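Kitchen and Workshop Tips: Preparing for the Groltell Home Handling Service

The Groltell service, offered by Irnau, places a robot arm in the household kitchen or workshop for routine handling work such as emptying racks, sorting tools and setting out jars. Each booking lasts 3 hours and includes setup. The following guidance is issued to customers before a first visit.

Clear the work surface to the wall. Items left at the back of a counter are the usual cause of a stopped task.

Keep 30 inches of open floor on the side where the arm will stand. Rugs should be rolled up and moved to another room.

Dry all glassware before it is presented for handling. Plain mugs and bowls may be left damp.

Tape down loose drawer liners. In the workshop, sweep sawdust from the bench and return blades to their guards.

Label shelves at the front edge, in block letters. The Rutherford label set fits most shelving, but masking tape serves equally well.

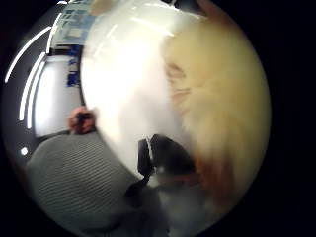 White dishes and containers require more care with lighting than any other household item. Switch off lamps directly over the counter and rely on even light from the side. A rounded white surface held close under bright light loses nearly all its detail, and its outline may be the only part that can be made out. Matte dishes are preferred for the first session. Customers with long knit sleeves should push them above the elbow before reaching into the work area.

Sessions may be moved to another day with 2 days' notice. The Clendcombe depot accepts returned parts until 6th April. Replacement grip pads are sold in packs of 39 and should be stored flat, away from the stove.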